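About Us

Buder Prestus is a contract maintenance and repair company for pumps, gearboxes and conveyor drives. We work for food plants, paper mills, quarries and municipal water works. Most of our customers have a small maintenance crew of their own and call us for the jobs that crew has no time or tooling for.

The company started as a gearbox shop in Bakby with a single overhead crane and a used horizontal boring mill. The mill is still in service. Pump work was added when a neighboring paper mill closed its own repair department and asked us to take over its spare units. Conveyor drives followed a few years later.

What we do

Repairs are carried out in our shop or at your site. In the shop we disassemble the unit, clean it, measure all bearing seats and shaft journals, and send you a written findings report with a fixed price. Work begins after you approve it. If a repair would cost more than a replacement, the report says so.

On site we handle shaft alignment, seal changes, bearing replacement and vibration measurement. Field crews travel in teams of two and carry their own lifting gear up to 3 tons. For heavier lifts we arrange a crane and include it in the quote.

We currently look after 129 machines under service agreements. Each machine has a file with its drawings, its repair history and the readings from every visit. Customers receive a copy of the file on request and keep it if the agreement ends.

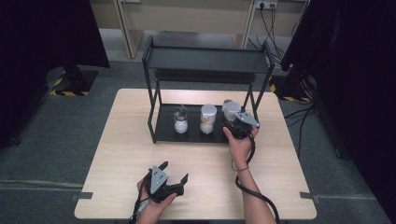
Small jars on the lower tier of a black shelf.

Parts and stock

We keep common bearings, lip seals, couplings and mechanical seals on the shelf in Bakby. Parts that are no longer made can be turned or milled in house from a drawing or from the worn original. Gear cutting is done by Tshabalala, a partner shop we have worked with for 11 years. Heat treatment is also sent out, and the hardness certificate comes back with the part.

Customers with a service agreement may store their own spare units with us. Stored gearboxes are filled with preserving oil and the shafts are turned by hand every November and again in spring.

Our people

Our fitters are employed by us directly. New fitters spend their first months in the disassembly bay before they go out with a field crew. Every apprentice learns hand scraping and blueing, even though we need it less often than we used to.

Where to find us

The shop is on the east side of Bakby, behind the freight yard. Trucks should use the north gate, where the ramp is. Please drain oil from units before shipping and attach a tag with your company name and order number. Units without a tag are set aside until we can reach the sender.

Emergency calls are answered day and night for customers under agreement. All others can reach the office during working hours.

Page last updated 2018-11-23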